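Workshop Notebook, Harnstead Annex
Entry for October, desk lamp and power strip bench
Entered by Dagmar Šimek. Read and initialed by M. Turcotte.

Purpose. To settle the layout of the lamp bench before the Novberg lighting comparison begins, and to record the condition of the board, the cords and the power strip so that the next person does not have to work it out again.

Background. The previous layout, drawn up by Matěj Zeman, placed all the lamps along one edge and the power strip on the floor. It was tidy but it required kneeling to change a plug, and two of the longer cords ended up crossing where people stand. Mr. Plattner asked in September that the strip be brought up onto the board. The present entry concerns that change only. Lamp measurements are entered separately under Pindura.

Board. The varnished board has been kept. Ms. Kopecký proposed replacing it with a matte one on account of glare, and the point is a fair one, as the finish throws back a good deal of light and this will matter once readings are taken at low angles. A matte cloth is to be tried first. The small dark spots and scuffs have been left alone. They do not affect anything and sanding would only make the surface uneven.

Lamps. The blue and white desk lamp goes on the left, with its button facing up and reachable. The red lamp and the white lamp go on the far side. The white lamp with the cone shade tends to droop if the joint is not tightened after each adjustment. Please tighten it by hand only; the tool marks on the old one came from pliers.

Power strip. Placed near the middle of the board. The gray plug adapter stays with the strip and is not to be borrowed for the kettle. The small wooden blocks are kept beside it for raising a lamp base when a little more height is wanted.

Layout, 2 views:
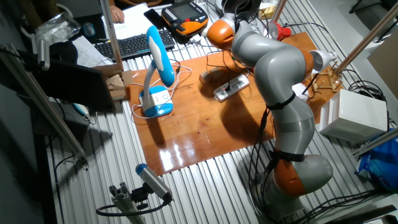
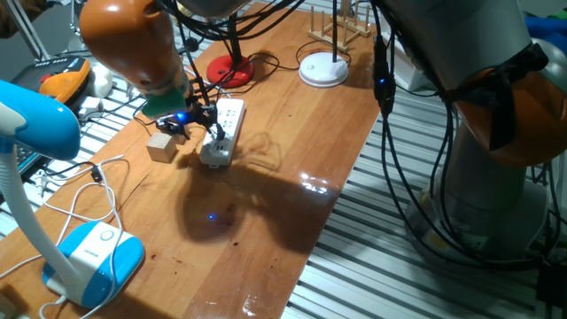 Cords. The cord question is still open. With the strip on the board, every lamp cord has to cross the varnish to reach it, and a loose loop next to a lamp base is easily caught by a sleeve. Three arrangements were discussed at the bench.

The first was to tape the cords flat. Mr. Turcotte objects to tape on varnish and has asked that it not be used, having spent an afternoon last year removing the residue with citrus cleaner. The second was to run them along the back edge in clips. This is neat, but the cord on the blue and white lamp is then too short unless the lamp is moved toward the middle, where it shades the strip. The third was to shorten each cord with a soft tie and let it lie where it falls. The third has been adopted for now. Ties are in the shallow drawer, left side. A bag of 300 was ordered from Vaněk, so there is no need to save the old ones.

Labels. Plugs are to be labeled at the plug end as well as the lamp end. At present only the lamp ends are done, and most of the white plugs cannot be told apart once they are in the strip. M. Zeman to do this before the first readings. Black ink, not blue, as the blue fades.

Switching. The following order was agreed and should be kept to: strip off, plugs in, lamp switches off, strip on, then lamps one at a time. The earlier habit of leaving the lamps switched on and using the strip as the master switch is to stop. It makes it impossible to say afterward which lamp had been warming and for how long.

Trial. The order above was gone through twice in the morning with the lamps from the store cupboard. The first pass took 11 minutes, most of it spent finding the right plug. The second was quicker but was not timed properly, and I have left the figure out. Room temperature 68 at the wall thermometer by the door.

Dish rack. The wooden rack with the pegs will serve for spare shades if the pegs prove far enough apart. The larger cone shade has not been tried in it. If it does not fit, the rack goes back to the kitchen.

Outstanding:
Matte cloth, to be cut to the size of the board (V. Kopecký)
Plug labels (M. Zeman)
Longer cord for the blue and white lamp, or a decision that we do without (A. Plattner)
Desk at the back to be cleared. Phones and papers are not to be left there during readings.

Note added 4:15 p.m. Mr. Plattner has looked over the bench and is content with the position of the strip. He would prefer the white lamp a hand's width farther from the red one. I have marked the new position in pencil on the plan and have not yet moved the lamp.

D.Š.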